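Sisuneo Garment Handling Set: Data Card

Summary

The Sisuneo set is a collection of demonstrations of a robot handling clothing and other household fabric. It is maintained by the Virkier group and is intended for training and evaluating policies that grasp, lift, spread and fold soft items. The current release contains 731 episodes. Each episode holds one attempt at one task, from the first movement of the arm to the operator's stop signal.

Collection

All episodes were recorded by teleoperation. Operators followed a written task sheet and were asked to work at a steady, natural pace. A camera at the wrist recorded the area in front of the fingers throughout. Joint positions, gripper opening and operator commands were logged with the video on a shared clock.

Garments were presented singly or in small piles. In a pile, fabrics of different color and texture may overlap, and the item named in the instruction may be partly covered by another.

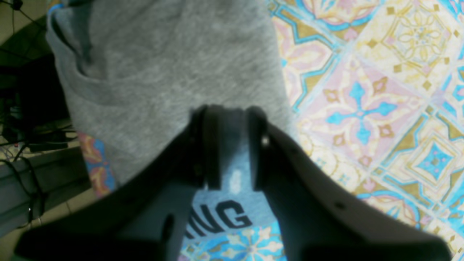
Wrist view: gripper at a gray fabric, with light blue printed fabric between the fingers.

Work surfaces were not restricted to plain backgrounds. Patterned surfaces were included so that models would not come to depend on a strong contrast between garment and background. Users who segment the video by color should expect errors in these episodes and are advised to review a sample by hand.

Contents of an episode

Wrist video, compressed, one file
Robot state and gripper opening, one table
Operator commands, one table
Task instruction in plain English
Outcome label: complete, partial or failed

Failed and partial attempts have been kept. They carry the same fields as completed ones and may be removed with the outcome filter in the Ilus loading tool.

Labeling

Outcome labels were assigned by two reviewers working separately. Where they disagreed, a third reviewer decided. Grasp times were marked from the gripper signal and then corrected against the video. Annotators were instructed to mark the moment of closure on the fabric, even when the item slipped afterward.

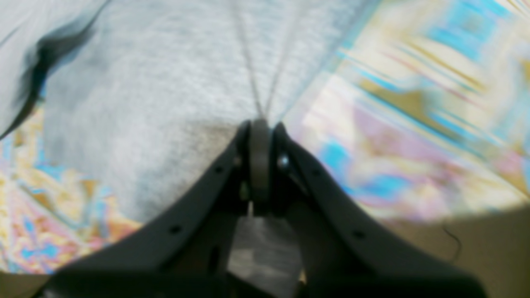
Contact is often difficult to judge from the wrist view alone. The fingers hide part of the fabric, and fast movement of the arm blurs the background. For this reason every grasp mark carries a confidence value from 1 to 4, with 4 being the most certain. Marks with a value of 1 should not be used to measure timing.

Splits

The test split contains 87 episodes. It was drawn by garment, so that no item in the test split also appears in training. A further validation split is provided for tuning. Results reported on a different division of the data should be identified as such.

Known limitations

The set was recorded with a single design of two-fingered gripper. Transfer to suction or multi-fingered hands has not been tested. Lighting was ordinary indoor lighting and was not measured. Long garments, including coats and dresses, are underrepresented. The first 200 episodes use an earlier wording of the task instructions; the Mahuika conversion script maps these to the current wording.

Access and corrections

The set is available to research groups on written request and may not be redistributed. Reports of mislabeled episodes should give the episode number and the time within the video. Corrections are collected and applied each May, and the change log lists every label that has been altered.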